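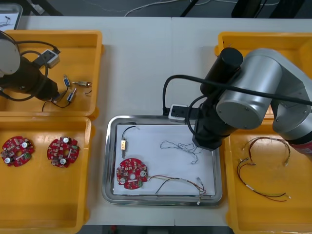 Flex industrial building

A flex industrial building, usually shortened to flex space or simply flex, is a low commercial property that combines offices with warehouse, workshop or light assembly space under one roof. The word refers to the freedom a tenant has to change the proportion of one to the other. How much freedom depends on the lease, and the lease is generally written by the landlord.

Definition

There is no agreed definition. Brokers tend to apply the term to a one-story or two-story building in which at least a quarter of the floor area is finished as office, with the remainder left as open floor behind it. Buildings with less office are called warehouses. Buildings with more are called offices, unless the office market is doing badly, in which case they are called flex.

Typical features include a glazed front with parking, a plainer rear wall with roll-up doors, and ceilings higher than an office needs and lower than a distribution company wants. Units are divided by walls that can be moved, at the expense of whoever wants them moved.

History

The type grew out of the suburban business parks of the later twentieth century, when small manufacturers left multistory buildings downtown for cheaper land near highways. Early parks were built on speculation, and developers who did not know who their tenants would be settled on a plan that suited most of them moderately well. Landscaping was added at the front, where visitors would see it.

Interest from larger investors came later. For years the sector was considered too fiddly for institutional money, as a building might hold a dozen tenants on a dozen different leases, among them a dance school and a man who repaired pinball machines. Opinion shifted once rents rose, and the same arrangement began to appear in brochures as a diversified income stream.

Tenants

Common occupiers are electronics assemblers, contractors, testing laboratories, caterers, sign makers and online retailers who have outgrown a garage. Churches and gyms are also frequent, and the two are often neighbors, with predictable correspondence about Sunday parking.

Leases usually run from three to five years. Most are triple net, meaning that the tenant pays property taxes, insurance and maintenance in addition to rent. First-time tenants are sometimes surprised by the number of things that count as maintenance. Roofs and parking lots are the usual subjects of dispute.

Zoning

Municipal codes written with separate zones for industry and offices can have difficulty with a building that is both. Some towns have created a dedicated flex district. Others grant permission case by case, which keeps land-use attorneys in steady work.

The town of Ziltby is often mentioned in planning courses for its ordinance limiting light assembly to firms that produced "no noise of an industrial character." The phrase was left undefined. Hazel Wojcik, the town's planner at the time, later wrote that the drafting session had run long and that everyone present felt they knew what it meant. The ordinance was amended 5 times before the phrase was removed.

Notable example

Otska Park, on the edge of Ziltby, was developed by the Nedeljković family on the site of a failed garden center. It opened in May with space for 100 small units and one signed tenant, Stelteck, a maker of cable assemblies, which negotiated its rent accordingly. The park filled slowly and then all at once, and a second phase brought the parking lot to 364 spaces. The zoning code had called for 400. A variance was granted on the argument that the missing spaces would have occupied the drainage pond.

Criticism

The architect Sharon Urio has described flex buildings as "a compromise with a loading door," and has since designed several. Other critics point to the amount of land given over to pavement and to the poor pedestrian access of most parks, where the sidewalk commonly ends at the property line.

See also

Business park
Light industry
Triple net lease
Variance (land use)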